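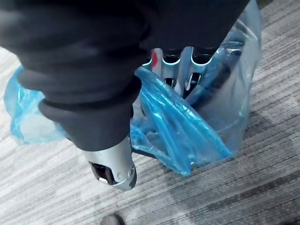

LILTDALE – Brøndum Hotels has named Hanne Nørgaard as its new Vice President of Sales and Marketing. She will work from the company's Liltdale office and report to the chief executive.

Nørgaard joins the hotel group from Cellavel, a tour operator, where she ran the sales team and looked after contracts with travel agents and airlines. Before that she spent several years in hotel operations, first at the front desk and later as general manager of a lakeside property in Prakach.

In her new job she will be in charge of group sales, advertising, the company website and the guest rewards program. She will also take over relations with travel agents, a task that until now was split between the individual hotels.

"I have sold rooms in these hotels from the other side of the table, so I know what agents ask for and where they get stuck," Nørgaard said. "The first job is to make it easier to book with us. A group of 60 people should get one answer from one person, on the same day."

Brøndum Hotels runs 5 properties with a total of 1,277 rooms. The largest, the Brøndum Liltdale, has 612 rooms and handles most of the group's conference business. The other four are smaller resort hotels that depend mainly on summer and holiday guests.

The company said it wants to bring more midweek business to the resort hotels, which are often full on Saturday but have rooms open for much of the rest of the week outside the high season. Nørgaard will work with the hotel managers on packages for small meetings, sports teams and family groups. The first of these are due to go on sale in June.
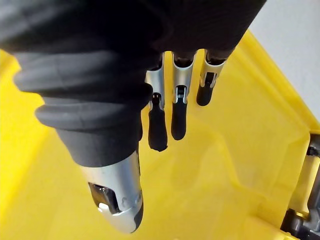

Changes to the sales team

The appointment comes with a new structure for the sales department. Each hotel will keep its own sales manager, but all of them will now report to Nørgaard instead of to the general manager of the property. A central reservations desk for groups will open at the Liltdale office – it will answer calls and emails for every hotel in the company.

Travel agents who already have a contact at one of the hotels can keep using that person. Rates and commission terms under current contracts stay the same, the company said.

The rewards program will also be reviewed. Members can now earn points on room nights only, and the company is looking at adding restaurant and spa spending. Points already earned will not be affected by the review.

Nørgaard holds a degree in hotel management and speaks Danish, English and German. She takes over from an interim team that has run sales and marketing since the previous vice president retired.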